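Two-Arm Laundry Build: Frequently Asked Questions

Last updated Tuesday, February 2, 2021

Questions we keep getting at the shared workshop about the Drirow bench, with the answers we can stand behind. If you came from one of the videos claiming a home robot will do your laundry by summer, lower your expectations before reading on.

What is Drirow?

Drirow is our name for a pair of small robot arms bolted to a bench inside a three-sided enclosure. It is a hobby build, put together on weeknights. It is not a product, and you can't buy one from us.

Can it fold a T-shirt?

Sometimes, if you are generous about the word "fold." In our last batch of 65 tries, 13 ended with something you could put in a drawer. We counted a try as good only if no person touched the shirt after the start. Plenty of projects don't say how they count, and you should ask them.

Why two arms? Wouldn't one be cheaper?

It would, and we tried it first. One arm can drag a shirt around the table or pick it up and drop it. It can't pull the cloth tight, and without some tension you never find out where the edges are.

So two grippers solve the problem?

No. They solve the easy part. Getting hold of the cloth at two points is something the arms now do fairly well. Getting hold of the right two points is a different matter. With a grip at each end the shirt can still twist and sag in the middle, and then the fold plan is wrong before it starts.

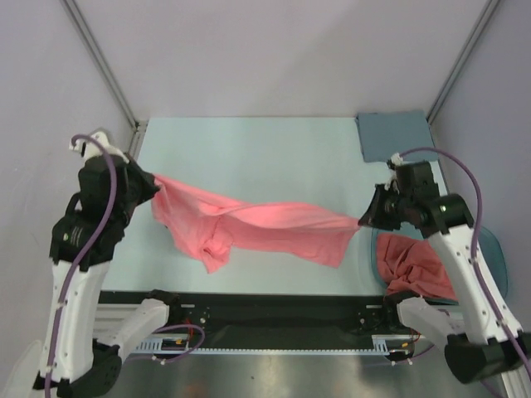

What did it cost?

$697 for everything except the arms, which came secondhand and at a price you probably won't match. That figure covers the rail, the aluminum extrusion, wall panels, wiring, power supplies and a lot of screws. It leaves out the parts we broke. Be suspicious of any build page with a total that has no broken parts in it, ours included.

Why put walls around it?

Plain walls give the vision software less to get confused by. Before we had them, the software would decide that a coat on the far side of the shop was part of the shirt. They also keep elbows out. We would not run two arms on an open bench in a shared space, and we don't think you should either.

Which software do you use?

Motion runs on Inico, a small control program one of our members wrote. Cloth detection is Wako, also homemade. Neither is ready to share. Wako in particular was tuned on our bench with our lights, and we have no reason to believe it would work on yours.

Does it work with any clothes?

Short-sleeved T-shirts in one solid color. Stripes are bad and black is worse. Hoodies went so poorly that we stopped. Socks are possible, but you can do a pair by hand before the arms have left their home position.

What about the cables?

Leave more slack than looks right. The gripper cable has to follow the arm through its whole reach, and if it is too short it will pull out at the connector, usually on the one move you didn't test. Too long and it snags. We rerouted ours twice and still check it before each run.

Is it safe for kids to use?

No. Small arms can pinch, and ours has no sensor that would notice a hand. The rule here is one person at the keyboard and one at the power switch, with nobody reaching in while the power is on.

Is it faster than folding by hand?

No, and it isn't close. A good fold takes the arms 2 minutes. Anyone who tells you a build like this saves time is leaving out the resets.

I saw the Prarkitz kit advertised. Should I get that instead?

We haven't used it, so we can't say. Before paying, ask the seller for one uncut video at normal speed, starting with a crumpled shirt. If all you get is clips, keep your money.

Will you publish plans?

The drawings for the bench and rail should go up in May. The wiring diagram needs redrawing first, as it no longer matches what is on the bench. We're making no promise on the software.

Can I come and see it run?

Yes, on any open night. Bring a plain T-shirt you don't care about much.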